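Hernberg Tabletop Sorting — Open Day Recordings

README, September 2025
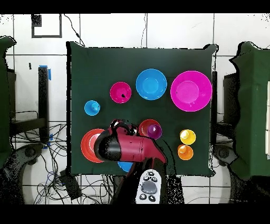
The Hernberg open day set holds the recordings made in the main hall at Brisel while visitors were coming through, along with the notes the operators kept at the time. It was put together for people who already work with tabletop manipulation data and want material collected outside a closed lab. The task is tidying plastic dishware: cups, bowls and plates are moved, nested or set aside on a cloth-covered table. Visitors watched, asked questions and in some sessions chose what should be done next. They did not operate the arm.

Release contents

The release has 300 episodes. Each episode is one attempt at one instruction, from the moment the instruction is confirmed until the operator ends the attempt. Failed attempts are kept and labelled as failed. Of the total, 50 episodes are held out for evaluation and should not be used for training or for picking checkpoints. The list of held-out episodes is in the splits folder.

There are 16 distinct instructions, written in plain English and stored with each episode. They cover four kinds of work:

Placing: put a named item on or in another named item.
Nesting: put a smaller dish inside a larger one.
Clearing: move an item off a plate and onto the cloth.
Spacing: pull apart two items that are touching or close together.

Instructions refer to items by colour and type, for example "put the purple cup in the large magenta bowl". Where two items share a colour, the instruction adds a size. Magenta caused the most trouble in the hall, as visitors called it pink or purple depending on who was asked. The stored text always uses magenta for the bowls and purple for the cup, whatever was said aloud. If your model is sensitive to colour words, keep this in mind before mixing the set with others.

Table and arm

The arm is red with a black gripper and works over a rectangular table. The dishes lie on a dark green cloth. The hall floor is large white tile, and it shows in the head view on all sides of the table. Green cloth was also draped over the structures to the left and right, so green is not a safe cue for the work surface alone. Anyone segmenting the table by colour threshold will pick up the drapes as well.

The table cloth was not pinned. It moved over the day as dishes were dragged and was straightened only between blocks of episodes. Expect rumpled edges and, at the corners, folds. We left these in. An earlier internal set, Robles, used a taut cloth, and policies trained on it tended to place items too close to the edge once the cloth had shifted.

Dishes are plastic throughout. The colours in use include light blue, bright blue, magenta, red, red-orange, yellow, orange and purple. Starting layouts were set by hand from printed cards, and the operator was free to nudge an item if it would otherwise sit out of reach. The nudges were not logged.

Views

The release has 2 video streams: a head view looking down over the table, and a wrist view from beside the gripper. The head view carries solid black bands at the top and bottom. They come from padding and contain no picture data. Crop them before computing image statistics, or the mean will be pulled well down.

Occlusion in the head view is frequent. The arm comes in from the bottom edge, and the gripper housing often hides part of the item it is about to pick up. Dishes near the bottom edge of the cloth may be reduced to a thin curve beside the arm. Item labels are given for the full layout at the start of the episode, so a labelled item may be barely visible or not visible at all in a given frame. The labels do not include a visibility score.

Cables run across the floor to the left of the table, and thin dark wires cross parts of the head view. They were not removed or masked. Background subtraction works poorly in these areas when anyone has walked past and shifted a cable.

How the demonstrations were run

Operators worked in pairs. One ran the arm and the other spoke to visitors, read the instruction aloud and entered the result. Before the hall opened, each pair did a set of warm-up attempts, which are not in the release.

Visitor sessions followed a fixed order. The speaker explained the task, laid out the dishes from the next card and offered the group a choice of instructions suited to that layout. The chosen instruction was then entered and the attempt began. In quiet spells the pair drew the instruction from the deck. The metadata field named "chosen_by" takes the value visitor or deck. Visitors strongly favoured nesting, and the balance of instruction types reflects this. If you need an even mix, sample by type.

An attempt was ended early if anyone stepped past the tape line, if a dish left the table, or if the arm stopped by itself. The three cases have separate end codes. Stepping past the line is the most common of them, mainly with school groups in the morning.

Success was judged by the speaker from the side of the table. An item counts as placed when it rests on or in its target and the gripper has let go. A cup leaning on the rim of a bowl counts as placed if it stays there. We argued over this rule afterwards and kept it, mostly for consistency with Robles. A second label, "upright", was added later by reviewing the video, and is blank where the final position could not be made out.

Known problems

Audio was recorded for the operators' use and is not released.

The wrist stream lags the head stream in the first block of episodes. Affected episodes carry a sync flag. The offset varies, so a single fixed correction will not do.

Glare on the glossy parts of the arm and on the bases of some cups changed through the day as the hall blinds were opened and closed. Exposure was left on automatic.

Some instruction texts have a trailing space. Strip them before comparing strings.

Intended use

The set suits evaluation of instruction following under mild clutter and disturbance, and fine-tuning of policies that already handle pick and place. It is small, and we would not train from scratch on it. It says little about unfamiliar objects, as the same dishes appear all the way through.

A follow-up visit to Skarnholm is planned with the same cards and a plain grey cloth. Episodes from that visit will be issued as a separate release under the same file layout — the loader already accepts a site field, which is set to "brisel" throughout this one.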